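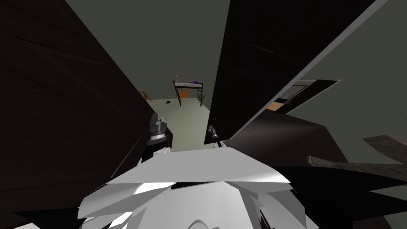

One reader of the August release wrote in to ask why the Lostley rain gauge stops at 36 mm, and said the Sallent figures looked too high beside it. The gauge at Lostley overflows at that depth. Any day listed as 36 should be read as 36 or more.

Home | Data | Notes | License

# Ziditz Rainfall Notebooks

Last updated: December 15, 2024
3 min read

Daily rainfall readings copied by hand from paper notebooks kept at Lostley, Dixit and Sallent. There are 1,343 rows, one per station per day, with gaps where a page was missing or could not be read.

## Columns

- station – place name
- date – day of reading, year first
- rain_mm – depth in millimeters
- note – remarks copied as written

## Known problems

Dixit has 44 rows with no depth. The notebook says only "rain" or "wet," so rain_mm is blank and the word is kept in the note column. Do not fill these with zero.

Sallent sits 300 meters above Lostley, and its totals run higher in most months.

## Use

The file is plain CSV in UTF-8. Corrections are welcome – please give the station and date.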